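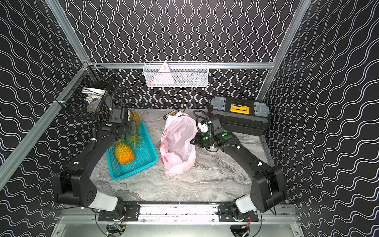 诺卡伍德（Norkarwood）安卓离线版
开发与发行：Flollemstead 工作室
类型：生存建造、经营、偶尔迷路
安装包：485 MB
付费方式：一次买断
联网要求：首次验证购买时需要，之后随意
语言：简体中文、繁体中文、英文、法文（法文翻译得比英文原文还好，我们已经不好意思提了）

产品简介

诺卡伍德是一款可以完全离线玩的生存建造游戏。玩家继承了一片林地，附带一栋漏雨的木屋、一口水质可疑的井和一份写得极其含糊的地契。接下来做什么由您决定：砍树、种萝卜、修屋顶，或者站在门口看雨。我们看过后台数据，选最后一项的人比预想的多，于是在最近的版本里给门口加了一张凳子。

游戏没有体力值，没有签到，没有每天定时冒出来的红点，也没有一位穿得很少的女主角站在加载画面上。为此有渠道商给我们打过电话，语气很沉痛。

整张地图由工作室自己的地形引擎 Courtois 生成。同一个种子码在任何手机上都会得到同一片林子，连石头的朝向都一样。您可以把种子码发给朋友，然后两个人分别在各自的手机上掉进同一个坑里。

这次更新改了什么

本页面介绍的是六月推送的版本。主要工作是收拾前几个版本留下的烂摊子，总计修复 741 处问题。其中有严重的，也有只是难看的，还有一部分属于“严格来说不算错，但每次看到都想叹气”。完整清单放在游戏内“设置—关于—更新记录”里，字号很小，适合睡前阅读。

下面挑一些值得说的。

存档不再在低电量时损坏。以前手机电量过低、系统强制关闭后台时，正在写入的存档有概率只写一半，第二天打开会发现房子还在，地基没了。现在改为先写临时文件，校验通过后再替换旧档。旧档会多保留一份，放在同一个目录下，后缀为 old。请不要手动把它改名后来信说找不到了。

山羊的寻路重写了。旧版山羊遇到围栏会沿着围栏走，走到尽头再走回来，直到饿死。新版山羊会直接跳过去。有测试玩家反馈说新版山羊更烦人，我们认为这是还原度的问题。

夜间光照在部分机型上过暗，已经调整。过去我们收到过不少“晚上什么都看不见”的反馈，客服统一回复说晚上就是这样的。后来发现是着色器写错了一个符号。在此向所有收到过那封回信的玩家致歉。

长按拆除的判定时间加长。此前手指在屏幕上稍微多停一下，烟囱就没了。

背包整理功能现在会记住您的排序方式，并且在退出游戏后继续记住。写出这句话时我们也感到惭愧。

鱼不再出现在屋顶上。

切换输入法后聊天告示牌闪退的问题已经解决。使用九宫格键盘、手写键盘和各种会弹出皮肤广告的键盘都测试过，最后一种在测试过程中给我们的测试机装了两个浏览器。

新增内容

普勒斯泰德（Plerstead）地区正式开放。它位于初始林地的下游，是一片常年积水的低地，盛产芦苇、蚊子和口气很大的商人。到达那里需要先修好渡口，渡口需要绳子，绳子需要麻，麻需要种，而种子在普勒斯泰德卖。这个循环在测试版里真实存在了相当一段时间，现在已经在林地的废弃磨坊里放了一袋麻籽，请留意门后面。

可制作与可收集的物品增加到 3674 种。坦白讲，里面勺子占的比例偏高。负责物品设计的同事有一阵子状态很好，我们没舍得打断。勺子之间在数值上没有区别，但收集齐全之后，村口的铁匠会对您改变称呼。

增加了芦苇屋顶、石板桥、水车和一种只能向左转的风标。水车可以带动磨盘和锯架，两个同时接会变慢，这一点和现实一致。

增加了天气预报，由渡口的老船工播报，准确率由他的心情决定。给他带一份热汤可以改善心情，带冷汤则相反。

增加了“慢速模式”。开启后游戏内一天的长度翻倍，作物生长速度不变，商人每天说的话也不变，只是中间的沉默更长。通勤距离较远的玩家反映很好。

玩法说明

第一次进入游戏会要求您给林地命名。名字之后可以改，但路牌需要自己动手重做，请酌情使用双关语。

前几天的重点是住处。木屋漏雨的位置每个存档不同，屋里放桶可以接水，桶满了需要倒。您也可以一直不修屋顶，我们见过有玩家靠漏进来的雨水养活了整整一屋子的蘑菇，并且对来访的商人高价出售。我们没有设计过这个玩法，但也没有理由拦着。

农作物受土壤、日照和邻居影响。所谓邻居是指旁边种的东西。豆子和谷物处得不错，薄荷和谁都处不好，它会在一个季度之内占领您的院子，然后开始打量您的卧室。

建造采用网格吸附，网格大小可以在设置里调，也可以关掉。关掉之后墙会歪。想要歪墙的玩家请放心，歪墙的结构强度和直墙一样。

战斗存在，但不多。林子里有野猪，有脾气不好的鹅，入冬之后还有狼。可以打，可以跑，也可以在难度设置里选择“相安无事”，选了之后狼会从您家门口路过，并不看您。鹅不受这个选项影响。

任务系统写得比较松散。村民会托您办事，办不办都行，托付没有倒计时。拖得太久，对方会自己去办，下次见面时提一句。有玩家说这比扣好感度更难受。

操作与界面

默认操作方式为左侧虚拟摇杆、右侧点按。摇杆的位置、大小和透明度都能调，调到完全透明也可以，我们在确认框里只问一次。

左手模式会把整个界面镜像过来，包括背包、地图按钮和制作栏。地图本身不镜像，请不要因此把渡口修到山上去。

支持大多数蓝牙手柄。连接后界面会自动切换成手柄提示，断开后自动切回。如果手柄上的确认键和取消键与您的习惯相反，可以在设置里对调。我们在工作室里为默认值吵过一架，至今没有结论，目前的默认值是那天先下班的人没有选的那一个。

字体大小分为小、中、大、很大。选“很大”时，部分商人的台词会需要翻页，他们本来话就多。

支持色弱辅助。矿石、浆果和电路以外的所有颜色标记都附带图形标记。游戏里没有电路，这一句是从旧文档里抄过来的，留着提醒自己下次要校对。

机型与系统要求

需要安卓系统，64 位处理器，内存建议 4 GB 以上。内存低于此数也可以安装，进入普勒斯泰德时会有一段较长的加载，您可以利用这段时间考虑换手机，或者喝水。

安装包为 485 MB，安装完成后占用空间会随着存档增加。地图探索得越多，存档越大。某位测试玩家沿着河岸不停地往下走，走到存储空间用完为止，随后来信询问河的尽头有什么。引擎生成的河没有尽头，我们回信说有一家茶馆，之后就真的做了一家。

支持高刷新率屏幕，最高每秒 90 帧。开到最高时手机会发热，冬天可以视为附加功能。省电模式下锁定在较低帧率，画面略有卡顿，山羊看起来反而更像山羊。

折叠屏设备在展开与合上时会重新排布界面。合上时正在建造的墙会进入暂停状态，展开后继续。反复开合不会加快施工进度，已经有人试过。

平板设备可以使用双栏背包。电视盒子不在支持范围内，装得上，进得去，然后字小得像药品说明书。

安装方法

在应用商店搜索诺卡伍德，确认发行方写的是 Flollemstead，然后购买并下载。搜索结果里可能会有几款名字很接近的游戏，图标上也有一棵树，不过那棵树在冒金币。

首次启动时保持网络畅通，等待验证完成。验证通过后可以立刻开启飞行模式，我们不会难过。

从旧版本升级的玩家请先在设置里手动备份一次存档，再点击更新。更新完成后第一次读档会进行格式转换，时间长短取决于您盖了多少房子。转换过程中屏幕上会有一个转圈的松鼠，松鼠停下来并不代表死机，它会休息。

如果您曾经安装过来路不明的“无限木材版”，请先卸载干净。那个版本的存档无法转换，里面的木材确实无限，其他东西也确实都坏了。

权限说明

存储权限用来写存档和导出截图。不给的话存档会写在应用私有目录里，卸载时一并消失。

蓝牙权限用来连接手柄，不用手柄可以拒绝。

通知权限默认不申请。如果您主动打开“作物成熟提醒”，游戏才会来问。打开之后可能会在开会时收到“您的萝卜可以拔了”，通知文字支持自定义。

不申请通讯录、定位、麦克风和摄像头权限。如果您看到自称诺卡伍德的安装包要求读取短信，请参考上一节关于那棵冒金币的树的说明。

价格与购买内容

本体一次买断，价格以您所在地区的商店页面为准。买断后包含林地、普勒斯泰德地区以及之后所有的小版本更新。

有一个可选的“支持者包”，内容包括一套原声音乐、一份可以打印的地图和一顶帽子。帽子没有任何属性，在雨天会滴水。支持者包与游戏进度无关，不买也不会弹窗，它安静地待在菜单最下面那一栏，比很多同行都体面。

同一个商店账号可以在多台设备上安装。家庭共享是否可用取决于商店政策，我们写过邮件去问，收到了一封感谢我们来信的回信。

已知问题

部分机型在后台播放音乐时进入游戏，会听到两首音乐叠在一起。正在修。偶尔好听。

普勒斯泰德的渡船在暴雨天可能会靠错岸。船工坚持说是您上错了船，此事正在调查。

导出的截图文件名在某些相册应用里显示为乱码，内容不受影响。

养了大量蜜蜂的存档在夏季正午会掉帧。请适当控制蜜蜂，或者控制夏季正午。

水井里偶尔传出敲击声。我们查过代码，没有这个音效文件。目前归类为低优先级。

玩家评价摘选

“玩到半夜，修好了屋顶，然后发现自己家窗户没关，外面也在下雨。”

“鹅应该单独算一个难度。”

“孩子要玩，我说先帮他看看内容合不合适，现在他要玩得排队。”

“一星。我丈夫收集勺子。”

最后一条评价我们内部讨论过是否回复，结论是表示理解。

常见问题

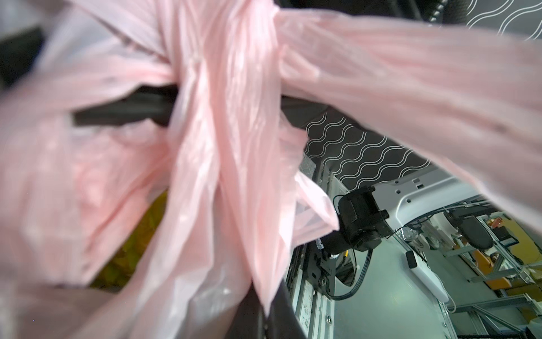 换手机以后，旧存档能带过去吗？

可以带过去。在旧手机上打开“设置—存档—导出”，会生成一个单独的文件，用数据线、网盘或者任何您信得过的方式传到新手机，再在同一个菜单里选择导入。新手机上的游戏版本不能低于旧手机，否则导入按钮是灰色的。导出后旧手机里的存档仍然保留，两边可以各玩各的，只是之后无法合并。

能不能和朋友联机？

目前只有单人模式。可以互相发送种子码和建筑蓝图，蓝图导入后需要自备材料。联机功能在计划列表里，排在水井敲击声后面。

游戏里有广告吗？

没有。村里布告栏上贴的那些招租和寻羊启事属于剧情内容。

误删的存档还能恢复吗？

删除后的存档会在回收区保留 90 天，入口在存档列表右上角。超过期限会彻底清除。如果是把整个应用卸载了，并且没有导出过，那就只能重新继承一次林地，好在地契还是那么含糊。

适合多大的孩子玩？

文字量比较大，识字以后玩会顺畅一些。没有血腥画面，野猪被击败后会转身离开，边走边哼。涉及真实付款的入口只有支持者包，由商店的付款密码管着。

萝卜为什么总是长不大？

多半是种得太密。隔一格种一棵，浇水放在清晨，附近别种薄荷。如果已经隔开了还是长不大，请看一下耕地的颜色，偏灰说明需要施肥，堆肥箱的配方在磨坊楼上的书架里。

可以退款吗？

退款由应用商店处理，按照商店规定的时限提交即可，我们这边不设额外条件。退款之后存档文件不会删除，哪天回来还能接着玩，萝卜大概已经熟过头了。

后续计划

下一个版本的主要内容是冬季的重做。现在的冬天基本上就是把地面刷成白色，再把收成关掉。新的冬天会有结冰的河面、可以储存的地窖，以及炉火熄灭之后的一些后果。

勺子暂停新增。负责的同事已经转去做椅子，目前进展迅速。

Courtois 引擎的种子查看器打算单独做成一个小工具，方便想先看地图再开局的玩家。免费，界面会很朴素，大部分按钮已经能按。

联系我们

游戏内“设置—反馈”可以直接写信，默认附带机型和版本号，您可以取消勾选。附上截图和种子码处理起来会快得多。只写“游戏坏了”四个字的信我们也会看，会看很久。

中文来信由工作室的中文客服回复，工作时间为上午十点到下午六点，午饭时间回信较慢。关于鹅的投诉请使用单独的分类，已经在菜单里建好了。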